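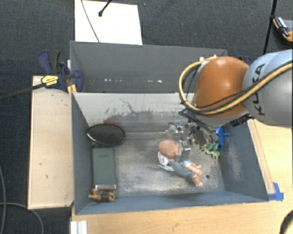
Timed Transfers Should Be Measured Where Passengers Change

Most bus agencies publish one reliability figure, and it is on-time performance. A trip counts as on time if it leaves a timepoint within a set window, and the monthly figure is the share of trips that did so. The figure is cheap to produce from vehicle location data, and it can be compared from year to year. My objection is to its use as the main measure in networks that depend on timed transfers.

Take the Vavport network. Routes there run every 30 minutes for most of the day, and the Ots and Mullcombe lines meet at the Coline interchange with a scheduled gap of 8 minutes. The agency's window runs from one minute early to five minutes late. An Ots bus that arrives five minutes late and a Mullcombe bus that leaves one minute early are both on time. The gap between them has shrunk to 2 minutes. The walk from the Ots stop to the Mullcombe stop includes a signalized crossing, and a passenger who misses the green will miss the bus. Both trips go into the report as successes. The passenger waits half an hour.

Zoia Moroz and Hnat Tkachenko matched fare card taps against vehicle records at Coline for October. They found 2272 intended transfers between the two lines, taking a transfer as intended when the same card was used on both within an hour. Of these, nearly 17 percent missed the scheduled connection. Reported on-time performance on both lines stayed above the agency's target for the whole month.

There are fair criticisms of this method. Cash riders are absent from the data. A passenger who stops to buy something at the interchange looks the same as one who missed the bus. Someone who gives up and calls a ride leaves no second tap, which pushes the error in the other direction. Reiko Takeda has argued that these faults make the measure unfit for contract payments, and on that narrow point I agree with her. An operator should not lose money over a passenger's errand.

A measure can be too noisy for a penalty clause and still be good enough for planning. The schedule writer needs to know which connections fail, at what time of day, and by how many minutes. At Coline the failures were concentrated between 4:30 and 6:00 p.m., on the inbound Ots trips. More running time on those trips would address most of them. The on-time figure gives no hint of this, as the trips in question were mostly inside the window.

The other common remedy is to hold the departing bus. Larysa Didenko favors a fixed hold of up to three minutes, with the driver released by the dispatcher. I think this is right for a 30-minute service and wrong for a 10-minute one. On the less frequent line, the delay to those already on board is small next to the wait that is avoided. On the frequent line the sum usually goes the other way, and the held bus begins to bunch with the one behind it. The rule should be written into the schedule for each connection. Leaving it to the driver produces a hold on some evenings and none on others - and passengers cannot plan around that.

Holding also has a cost under the present measure. A bus held for three minutes starts the next segment with three minutes of its allowance gone. If it then meets traffic, it is scored late. The dispatcher who protects the connection lowers the published figure, and the one who lets the bus go protects it. Solomiia Hnatiuk proposed excluding authorized holds from the count. It is a sensible change and takes one extra field in the trip record.

I would keep on-time performance for routes where few people transfer. For every timed connection, the agency should publish the share of transfers made, by line pair and by hour, with the limits of the data stated next to the table. Vavport already collects both inputs. The matching script runs overnight, and the first table could go out with the next quarterly report.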